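We use cookies to improve this site. By continuing to browse you accept our cookie policy. Accept | Settings

Putting Things Away: Can a General-Purpose Robot Tidy an Office Yet?

Student project report, Service Robotics module
Submitted by Ursina Marti. Supervisor: Konrad Aebischer
Posted in March 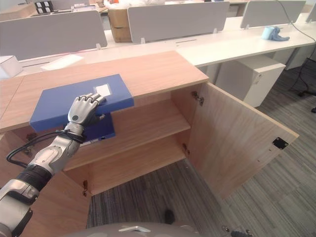

Putting a file box into a cabinet is a task most office workers complete without thought. It was chosen as the central task of this project for that reason. Machines have long been able to lift and move objects of known shape in fixed positions. The question addressed in this report is whether a robot with a humanoid hand can do the same in an ordinary office, with ordinary furniture, at a level that would make it useful to the people who work there.

1. Background

The project was carried out at the Lodach teaching laboratory during the spring term. Bachmann, a local office furnishing firm, had asked the department whether storage and tidying work could be handed to a machine outside working hours. The firm did not ask for a product. It asked for a frank account of what is possible at present and what is not, and it agreed to comment on the results.

Earlier student work at Lodach, known as the Pratden study, dealt with sorting small parts on a flat table. That study reported good results but excluded furniture of any kind. Doors, shelves and edges were named as topics for further work, and the present project takes up that recommendation.

2. Task and Method

The task was divided into stages: approach the cabinet, open the door, take hold of the box, bring it to the opening, and set it on the shelf. Each stage was scored as completed, completed with help, or failed. Help was defined as any contact by a person with the robot, the box or the cabinet.

Motion planning was done with Grokance, a software package written by a previous class and maintained by the laboratory. No changes were made to the planner during the trials. Grip force limits were set once at the start and left alone.

A total of 74 trials were run. Trials interrupted by a software restart were repeated and are not included in this number. The starting position of the box was varied between trials, and the position of the cabinet was not.

3. Results

The robot completed the full task without help in 39 of the 74 trials. Help was needed at one or more stages in the remainder.

Approaching the cabinet caused no difficulty. Door opening was slow but dependable once the hand had found the edge of the door. In two trials the door swung back and touched the forearm, and the robot stopped as intended.

Most of the trouble occurred between taking hold of the box and setting it down. A file box is tall in relation to its width, and its weight shifts when it is tipped. A person corrects for this with the wrist and often with the other hand. The robot had to make the correction with a single arm. When the lower end of the box met the front edge of the cabinet, the planner usually read the contact as an obstacle and backed away, where a person would have used the edge as a support and turned the box around it.

Five trials ended with the box on the floor. Neither the box nor the cabinet was damaged in a way that affected later trials.

4. Discussion

The results do not support unattended use. A success rate only slightly above one half is too low for work that is meant to be finished when staff arrive in the morning. A box left leaning in a cabinet opening also creates a task for someone else, and may be a hazard if the door is closed against it.

Certain parts of the work are nevertheless closer to practical use than had been expected. Handling of the door was reliable enough that Bachmann's representative asked whether it could be studied separately, for example in checking that cabinets are shut at the end of the day. The author considers this a reasonable topic for a later project.

Speed was not scored. It should be noted, however, that the robot was slower than a person at every stage, and that a person was present throughout to supervise. Any claim of saved labor would have to count that person's time.

The supervisor has pointed out that the furniture could be adapted to the robot, with open shelves or boxes fitted with handles. This would probably improve the figures. It was left out of the present project because the sponsor's question concerned offices as they are now.

5. Limitations

Only one type of cabinet and one type of box were used. Boxes filled with loose paper were not tested. The trials took place in one room, under constant lighting, and the findings should not be extended to kitchens or shop floors without further testing.

6. Recommendations for Further Work

It is recommended that the planner be extended to permit deliberate contact with furniture edges, and that the trials then be repeated with the same scoring. Use of a second arm to steady the lower end of the box should be examined separately, so that the effect of each change can be measured. Trial sheets and the scoring guide are held by the laboratory and may be consulted on request to the supervisor.

Related reports
Pratden: Sorting Small Parts on a Flat Surface
Grokance User Notes for New Project Groups
Door Handles and Drawer Pulls: A Survey of Grasp Types
Guidelines for Writing a Project Report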